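**Red marble counter, two years in. Would you do it again?**

**pebblegate** wrote:

We're redoing the kitchen in December and I have fallen hard for a slab of dark red marble at the Villetti yard. My husband wants plain gray quartz and thinks I've lost my mind. The slab is 800 more than the quartz, installed, so it's not crazy money. What I want to know is what it's like to live with. We cook a lot, we have kids, and somebody in this house squeezes lemons straight onto the counter.

**tornscreen67** wrote:

Don't. Sorry! We had it in the last house and the lemon thing alone would rule it out for me. Ours had dull rings by the sink within a month, and you notice them every time the sun comes in. My sister has quartz and she puts anything on it. Well, not hot pans.

**oldhinge** wrote:

I'm going to disagree with tornscreen. A busy dark stone hides way more than the white stuff everybody pictures when they hear marble. We've had our red for years and I wipe it with dish soap and water and that's the whole routine. I seal it when I remember. What did yours look like, torn? If it was pale, that's a different animal.

**tornscreen67** wrote:

It was cream, ok. But acid is acid, it eats the polish whatever color the rock is.

**pebblegate** wrote:

Fair, and I did ask about that. The guy at Villetti said I could get it honed so the rings wouldn't show as much, but then it loses that deep color and the color is why I want it. Fodstead has a similar one that's already honed and it looked kind of like brick to me.

**marrowbean** wrote:

Ask about the filler! Those heavily veined reds usually have a lot of it, and it doesn't always take a polish like the stone does. Run your fingernail across the big white veins before you pay. Mine has a couple of spots that feel chalky and a few tiny pits where crumbs go to live. Doesn't bother me much, but it would bother my mother. 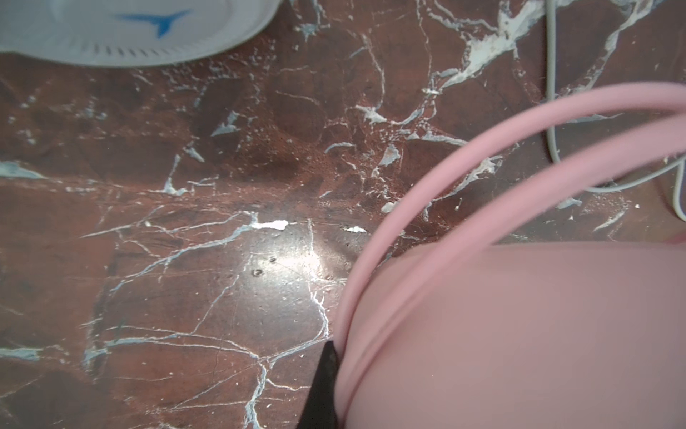 So I'd pick the exact slab, standing there in person, and get them to mark which part goes next to the sink. Mine got cut without me and the crustiest piece ended up right where I roll out dough. I paid around 2000 for the lot and I'd still have it again, but I'd be a lot pushier.

**oldhinge** wrote:

Seconding the fingernail test. Also take a flashlight and hold it low.

**tornscreen67** wrote:

And a lemon. Buy the offcut for 10 bucks and leave half a lemon on it overnight, then decide.

**pebblegate** wrote:

Ha, ok, I can do that. Going back Wednesday to ask for an offcut. Husband is coming along and has been told to keep his face neutral.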